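Arabzadeh opens new tableware room in Feltthorpe

Comham, 4/28/19

Arabzadeh, the family company for everyday tableware, is pleased to announce the opening of its new showroom in Feltthorpe. The room presents 173 articles for the kitchen and the table, and all of them may be taken in the hand before buying.

The company began with a market stall in Comham and was selling for many years only to cafés and small hotels. In the last years more and more private customers have asked where they can buy one mug or two plates without ordering a full box. The Feltthorpe showroom is the answer to these requests. Every article is sold singly, also the ones from the trade list.

At the centre of the opening stands the Palldale range of mugs, bowls and jugs. The range is kept simple in form, and its colours were chosen so that old and new pieces can be mixed on the same table. Customers who own Palldale pieces from earlier years will find that the blues have stayed in the list.

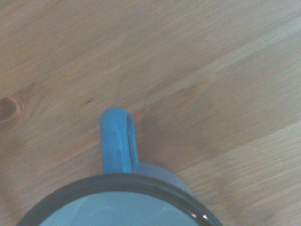

The blue mug has a pale blue inside, a very dark rim and a turquoise-blue handle, and it remains the piece which is most asked for by cafés. It is offered in Feltthorpe at the same price as in Comham.

Visitors can also bring a single cup or plate from home and look for something that goes well with it. The staff will help with pleasure, and there is no duty to buy.

A second part of the showroom, with 54 further articles for baking, will follow in July. Trade customers keep their present conditions and can collect their orders in Feltthorpe from the opening day. A printed price list is available in both places on request.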